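Print this story | E-mail this story
Filed under: Local News > Utilities & Environment

Clostarbridge to change water hardness target in October

CLOSTARBRIDGE - The town water department will lower the hardness of its finished water in October, when a second softening train at the Plarkine treatment plant goes into regular service. The change applies to all addresses served by the Plarkine plant. Customers on the Baxter well field, north of the rail line, will continue to receive unsoftened groundwater until a connecting main is finished.

Finished water from Plarkine now leaves the plant at 248 milligrams per liter, measured as calcium carbonate. Water above 180 milligrams per liter is generally classed as very hard. The new operating target is 120, at the upper end of the moderately hard range.

Shona Tautahi, operations supervisor at the plant, said the target was set by corrosion limits and not by what the equipment can do. Very soft water with low alkalinity can dissolve protective scale from older pipe and pick up metals from the pipe wall.

"We could go lower on hardness, but then we would be dosing more to keep the water stable," Tautahi said. "At 120 the pH and alkalinity stay where we want them without much help."

The plant uses lime softening. Lime is mixed into the raw water to raise the pH, calcium settles out as a solid, and carbon dioxide is then added to bring the pH back down ahead of the filters. The first train treats only part of the flow, and the treated stream is blended with bypass water. With both trains running, the bypass share will be reduced.

The changeover will be made in steps over 24 days. Operators will lower hardness by a fixed amount at each step, hold, and review samples from the distribution system before going on. The schedule will be extended if lead or copper readings rise at any sampling point. 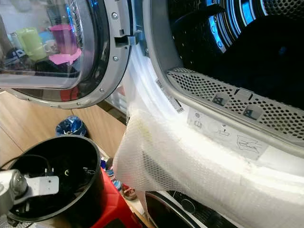
What customers need to do

No action is required for drinking or cooking. The department expects some customers to notice a difference in taste and in how readily soap lathers during the first few weeks.

Households with ion exchange softeners should reset the hardness value on the control head. Most units sold in this area are set in grains per gallon, and 120 milligrams per liter is equal to 7 grains. A unit left at the old setting will regenerate more often than necessary and use more salt. The reset should be made after the last step is announced - changing it early will allow hard water through.

Detergent doses for laundry and dishwashers can also be reduced. Package directions usually list separate amounts by hardness, and the line for medium or moderately hard water will apply. Overdosing in softer water leaves residue on fabric and can produce excess suds, which some front-loading machines respond to by adding rinse time.
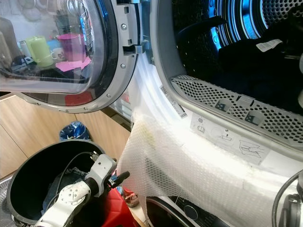
Scale that has already formed in water heaters, kettles and showerheads will not be removed by the change. Deposits build more slowly at lower hardness, but existing layers in a tank heater generally have to be flushed or treated with a mild acid. The department does not offer this service and does not recommend particular contractors.

Aquarium owners, home brewers and dialysis patients should check their own requirements. The department has notified the two clinics in the service area and will send them readings at each step.

Cost and sampling

The second train was supplied by Kavo and installed beside the existing basins. It has been running to waste during commissioning, with its output returned to the head of the plant. Operating costs will rise, mainly for lime and for hauling the settled solids. Those costs are already included in the current water rate, and no separate charge will appear on bills.

Dewatered solids from the plant will go to farm ground as a liming material under the existing state permit. The hauling contract covers the larger volume through the end of next year.

Declan Trevaskis, who manages distribution sampling for the department, said 70 taps will be tested before the first step and again after the last. They include homes with lead service lines or with copper pipe joined by lead solder, plus the three public schools.

"The baseline is the important part," Trevaskis said. "If a number moves, we need to know where it started."

Sampling kits are left at the door and collected the same day. Water must sit in the pipes for at least six hours before the bottle is filled, so most residents draw the sample first thing in the morning. Results are mailed to the address and posted in summary form on the department's web page.

The connecting main to the Baxter area is under design. It would serve 400 accounts and would allow the wells to be kept as a standby source. No construction date has been set.

Hardness readings for each pressure zone will be updated online by 4 p.m. on the day of each step. Customers without internet access can get the figures by telephone from the billing office during business hours.

Print this story | E-mail this story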